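Odds and ends on the white table

28 June 2020

I have been sorting out the back room again. The last time I wrote about it was in January, when I painted the shelf brackets and then put everything back exactly where it had been. This time I wanted to deal with the things that don't belong to any room. Every house has some. Mine used to end up on the white table.

The table came with me from the apartment in Skerkilmont. It's a plain rectangle with a matte top and it shows every mark. Pencil is the worst, then tea. I've thought about getting rid of it several times, but it is the right height for standing at, and I do most of my sorting standing up. I wipe it down with a damp cloth and a little dish soap. A melamine sponge takes off pencil but leaves a slightly shiny patch, so I only use that near the ends.

My method used to be to pull everything out of the drawers at once. I don't do it that way anymore. What happened was that I would get halfway through, need the table for something else, and push it all back into the drawers in worse order than before. Now I bring out a few things, decide on them, and carry them off before I bring out any more. It's slow. A drawer takes me most of a morning. But I can stop whenever I like and there is nothing left to trip over.

I go by where I would look for a thing if I needed it in a hurry. That's not always where it ought to go. The scissors ought to be with the craft things, and I have never once looked for them there. I look in the kitchen drawer to the left of the stove, so that's where they live now. The same went for tape and for the small screwdriver.

Soap was harder. I had bars in the bathroom cabinet, bars under the kitchen sink, and bars in the linen closet that my sister-in-law Natsumi Nagano told me would keep the sheets fresh. I can't say they did much for the sheets. Unwrapped bars dry out and get hard, and a hard bar lasts longer in the dish, so there is something to be said for storing them that way. I've put all of it on one shelf in the bathroom. When I want soap I'll go to the bathroom for it like a normal person.

Bottles I keep upright or I don't keep them. I lost a whole drawer liner once to a cap that wasn't closed properly, and half a box of envelopes along with it. If a bottle won't stand in the place I've picked, I pick another place. Pump bottles go at the front so I can reach over the top of them without knocking the pump. 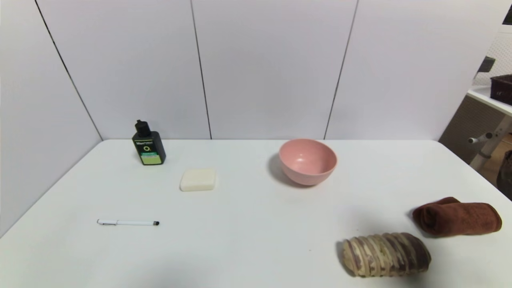
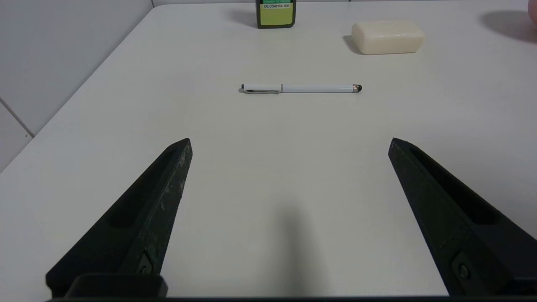 The white table with the pale gray wall beyond it. The soap, pink bowl and brown towel are in the first photo.

Going through that lot took less time than writing it up. The soap went to the bathroom shelf and the dark bottle with the green circle on the label went next to it. The pink bowl is a mixing bowl and it belongs in the kitchen, though I have used a bowl like that for everything from pancake batter to hand washing. I've made a rule that a bowl that has held soap does not go back to holding batter. It gets a strip of masking tape on the underside and lives in the laundry room from then on. I didn't put tape on this one.

The white pen is a stylus, with the black rubber tip at one end and a silver clip near the other. I keep mistaking it for a ballpoint. I've reached for it when the phone rang and tried to take down a number with it, more than once. It is now in the desk drawer with the charging cables, away from the real pens. The real pens are in a mug in the kitchen. I tested them all on the back of an electric bill and threw out the dry ones, and I'd suggest doing that before buying more.

Towels I roll. I was brought up to fold them in thirds, and I still do it that way for guests, but rolled towels fit better in the narrow cupboard and I can pull one out without the whole stack coming down. The brown one is good thick terry cloth. Dark towels like that I wash separately for the first few months, cold, and no fabric softener at all. Softener makes them feel nice and then they stop drying your hands. A half cup of white vinegar in the rinse does a better job and the smell is gone once they are dry.

The cupboard itself is from Nornetti and it was not expensive. It has 5 shelves if you count the floor of it. I put the bath towels at the bottom, hand towels above those, and dish cloths in a basket at eye level where I'll see them. The top shelf is for things I want to keep but don't want to see, such as the good tablecloth and the iron.

I also bought two sets of drawer dividers from Clerkus. They came to 19 dollars a set, and I think that's a lot for strips of plastic, but I had tried cutting my own out of cereal boxes and they sagged after a month. The Clerkus ones push out against the sides of the drawer with a spring. Measure your drawer first, on the inside. I measured the front of mine, which is wider than the inside by nearly an inch, and had to exchange one set. The exchange was easy enough. The store on Abubakar Street has a bench outside where you wait for your turn, and I was there through most of a sandwich.

With the dividers in, the desk drawer holds cables on the left, the stylus and the spare glasses in the middle, and stamps and return labels on the right. The back section I've left free. I know something will turn up for it.

A few people wrote in after the January post to ask what I do with things I can't decide on. I have a box. It's a shoe box, and it sits on the floor by the door of the back room where I'll kick it if I forget about it. Anything I can't place goes in there. When the lid won't close I go through it, and by then I have usually either needed the thing and found it, or forgotten what it was. The forgotten ones get given away. I've only been sorry once, and that was over a lens cap that fit nothing I owned until my brother lent me his camera.

What's left to do in the back room is the lower drawer of the desk, the bag of bags, and the light, because the bulb hums. I would also like to do something about the floor under the table. I moved the table out last week and there's a lighter patch where it had been standing, a neat rectangle. A rug would cover it. I've seen one I like for 88 dollars, flat weave, gray, and another one for 106 that is thicker and would probably catch on the door when it opens.

I'll measure the door clearance before I order either of them. Next I'm doing the lower drawer, and I already know there are more envelopes in it.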